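## 4. Recording demonstrations with the hand-held gripper

This section covers one recording session with the Fernon hand-held gripper, from mounting the fingers to closing the episode log. It assumes that the camera intrinsics have been calibrated (Section 3) and that the Caldeira logging software is installed on the host.

The procedure is the one used for the Maltau data set, in which a policy trained only on hand-held demonstrations is transferred to a fixed arm with the same fingers and the same camera offset. The transfer depends on that offset. If the camera or bracket is moved after step 4, discard the session and start again.

### 4.1 Before you start

- Charge the handle fully. Charging is disabled while recording.
- Free at least 300 GB on the host drive.
- Read the object sheet for the task. Objects not on the sheet must not enter the work area.

> **Caution:** The fingers close under spring load when the trigger is released. Keep fingertips clear of the pads during finger changes.

### 4.2 Mounting and zeroing

1. Lock the trigger in the open position.
2. Seat each finger on its carriage and tighten the screws by hand. Finish with the short driver. Stop at the first firm resistance.
3. Check that both fingers appear in the preview, one on each side. If one is missing, the camera is rotated on its bracket.
4. Tighten the bracket bolt and mark its position with a paint pen.
5. Unlock the trigger and run `caldeira zero --width`. Close the fingers fully when prompted, then open them fully.
6. Compare the two width readings with the values on the handle label. Repeat step 5 if either differs.

**Note:** Fingers from the first Tidstead batch have a shorter screw seat. They can be used for practice but not for recording, as the pad tips sit outside the calibrated range.

### 4.3 Mapping pass

The mapping pass gives the tracker enough fixed features to recover the gripper pose in later episodes.

1. Set out the work area as listed on the object sheet.
2. Start the pass with `caldeira map`.
3. Move the gripper slowly over the full work area for 30 seconds. Include high, low and tilted views.
4. Hold still until the tone sounds.
5. Open the map report. A usable map has at least 2000 tracked points. If the count is lower, add texture to the surroundings and repeat the pass.

Plain surfaces contribute very few points. Patterned cloth, printed lettering and sharp edges between light and dark areas contribute many. Polished metal should be kept to a small part of the view: reflections move with the camera and produce false matches, which the tracker does not always reject.

> **Caution:** Do not move anything that served as background during the mapping pass. Task objects may be moved freely.

### 4.4 Recording episodes

1. Bring the gripper to the start pose with the fingers fully open.
2. Press the side button once. Wait for the short tone.
3. Perform the task at a steady pace. Avoid wrist rotations faster than the limit on the object sheet.
4. Return to the start pose and press the side button again.
5. Reset the objects by hand before the next episode.

Check the preview at the start pose before the first episode of each block. Both fingers should be in view and spread wide, with the target surface visible between them.

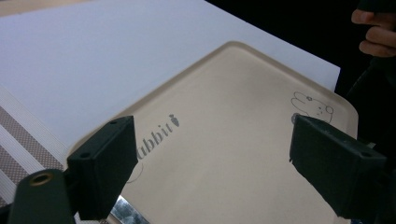

*Figure 4-2. Gripper camera view with the fingers open over a tray.*

Hands and sleeves near the border of the view are tolerated by the tracker. They are masked in post-processing if the mask option is on. A hand that covers the area between the fingers makes the episode unusable.

Record in blocks of 20 episodes. Rerun the width zero (4.2, step 5) between blocks. In the November trials, Stojan Berisha measured a slow drift in the width reading during longer blocks, and policies trained on the uncorrected data closed too early on thin rims.

### 4.5 Closing the session

1. Run `caldeira check --all`. Episodes with lost tracking are listed in red.
2. Delete the listed episodes. Do not trim them.
3. Enter the operator name, finger batch and object sheet number in the log.
4. Lock the trigger open and store the handle in its case.

Questions about map reports go to Chelsea Nuttall. Replacement fingers are issued by Rodrigo Magalhães; quote the batch number stamped on the underside.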